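Karetum Robotics Club: the card sorting project

4 min read

The club set itself one task in September: get a robot hand to put playing cards into a cardboard organizer and take them out again. I was asked to put together this page, and I should say up front that I argued for something easier. A card is thin, it slides, and it doesn't care how good your code is.

The project plan promised 800 practice runs by the end of term. As of 27th November we have 234 in the log, and I would not call all of them good. A run counts as good if the card leaves its slot and nothing else moves. Half the group wanted to count it if the card merely leaned the right way, and I'm glad they lost that vote.
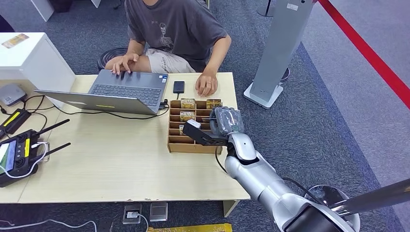
The back row is the easy part. A card there stands up tall enough for the fingers to find it, and the cardboard behind gives it some support. Lower slots are another matter, and our success rate in them is low enough that I'd like to see it before anyone puts it on a poster.

We also keep changing the setup. Shift the organizer a little to the left and yesterday's numbers mean very little. Vollton, the team we usually end up against at the Urow student contest, say they can do 20 cards in a row. Maybe. I'd want to know how many tries that took, and whether someone was straightening the cards in between.

The person at the laptop has the dullest job and the most important one, starting each run and writing down what went wrong. "Dropped it" isn't a useful note. Which slot, which finger, which way did it fall? Some 37 of our early entries say nothing more than "fail," and we can't learn a thing from them.

Next up is the Ngata round, where the judges choose the slots. I expect we'll do fine in the back row and badly everywhere else. If I'm wrong I'll change this page.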